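Weekend Baker's Assistant – Kelemen Bakery, Prostska

Posted 2021-07-02

We have been baking bread on the same corner for longer than I like to admit, and the time has come to find another pair of hands for our weekend mornings. The shop is small, the oven is large and rather bossy, and the people who come in are mostly neighbors who will want to know your name by your second visit to the counter.

You would be working alongside Yabsira Chala, our head baker, who starts the rye doughs the night before and is very patient with beginners (she had to be, with me!). Mornings begin at 5, and yes, that is early, but you are finished by noon and there is always breakfast. We sit down for it properly, with butter and jam and whatever came out of the oven a little too crooked to sell.

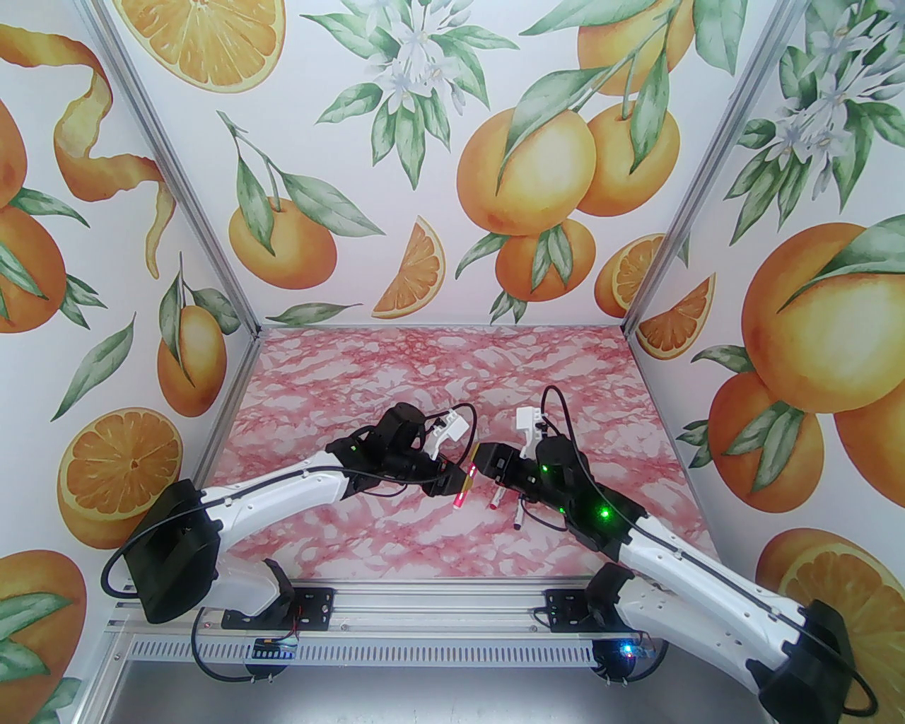
What the work is like

Shaping loaves and rolls, loading trays, wiping down, and serving when the line gets long. In December we also make poppy seed rolls and honey cakes, and everybody does a bit of everything until the orders are out the door. There is some lifting – flour sacks mostly – so please be comfortable with that.

Who we hope to hear from

You don't need bakery experience. If you have made bread at home and kept going after a few bricks, tell us about it. Students are welcome, and so are people coming back to work after years away. We do ask that you can commit to both weekend mornings, apart from vacations, which we'll plan together.

Pay and the rest

Hourly pay, settled when we meet, with a raise after your first 7 weeks. Aprons are ours to wash, and you take home a loaf every shift.

How to apply

Write a few lines about yourself and drop them off at the counter, or mail them to Margit Győri, Kelemen Bakery, 657 Zerken Street. Please add a phone number and the best time to call. A résumé is fine but a letter is nicer, and I do read all of them.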